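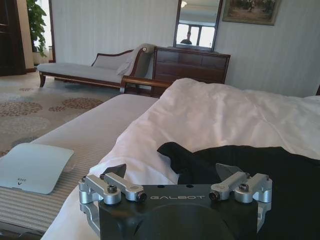 I gave up my storage unit in May of last year, and I have been meaning to write down how it went. I had rented it for six years. It was a ten-minute drive from the apartment, at the Tercombe place off the county road, and I went there less every year. By the end I was paying for a locked room full of things I couldn't have listed. The things I used all lived at home, and most of those lived in the bedroom. A bedroom is where a small apartment puts whatever has no other place, and you stop noticing that after a while. Mine had two dressers in it at the time, and one of them held nothing but cables and old tax papers.

The unit cost $34 a month when I signed. It went up most years, a little at a time, and the letters about it always came in the same thin envelope. I never sat down and added it up until Meenakshi Varma, who I used to work with, asked me what was in there that was worth the rent. I said a couch. She asked if I liked the couch. I didn't have much to say to that.

So I set aside a week. My rule was that everything had to leave the unit, even the things I was keeping, and I could only keep what fit in the apartment that same day. I borrowed Fergal Brennan's truck for the big pieces and used my own car for the rest.

The couch went first. Fergal's neighbor took it for a basement. Then the bookcases, which had bowed in the middle and went to the dump. The boxes took longer. I had labeled them when I packed, but the labels said things like "desk" and "misc," and two of them said "kitchen" and had no kitchen things in them. I found my old lease, a bag of extension cords, a bread machine with no paddle, and my college notes. I kept one notebook and recycled the others.
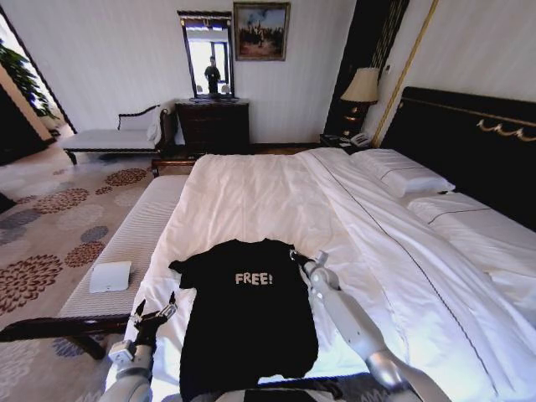 Clothes were the slowest part by a long way. I had read the usual advice about piling everything up in one place, and I tried that first, and it made me want to quit. What worked was taking one piece at a time and laying it out flat on the bed, front side up, with the sleeves out. A black T-shirt with FREE! across the chest looks like a shirt you might wear when it's folded in a stack. Spread out on a white duvet, it's a plain question, and you can answer it in a second or two. I answered no a lot. Shirts with words on them mostly went in the donate bag. Shirts from jobs went too, all except one from Graroro, which is soft and which I sleep in.

Winter coats I kept. I had three and I still have three. I know that's too many for where I live, but one is for rain, one is for real cold, and one was my father's.

I took the donations over in four trips. The thrift store on Ineck Street won't take bedding or anything with a cord, so call ahead if you're planning on it. Titilayo Olatunji told me about a church that takes blankets and towels, and they were glad to have them. The cords and the bread machine went to the county e-waste day. I had to wait in the car for most of an hour, so bring something to read.

Closing the account was more work than I expected. Tercombe wants written notice, and the notice has to be in before the first of the month or you pay for the next one. I missed that by a day. I called and asked, and the man in the office said there was nothing he could do, and I paid it. You also have to sweep the unit and take your own lock off. Take a picture of the empty floor before you pull the door down. I didn't need mine, but I was happy to have it. 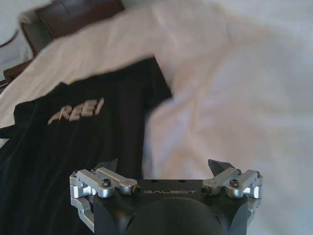 Back home, it took another couple of weekends to find places for what I had kept. I sold the second dresser and put up a shelf in the hall closet. The tax papers got sorted, and most of them were old enough to shred. The cables fit in a shoebox once I had thrown out the ones I couldn't match to anything.

I've missed one thing so far, a folding table. I needed it when my sister's family came to eat, and I ended up borrowing one from downstairs. I could buy another one for less than two months of the old rent. I haven't done it yet, and the rent money goes into savings on the same day the storage bill used to come out.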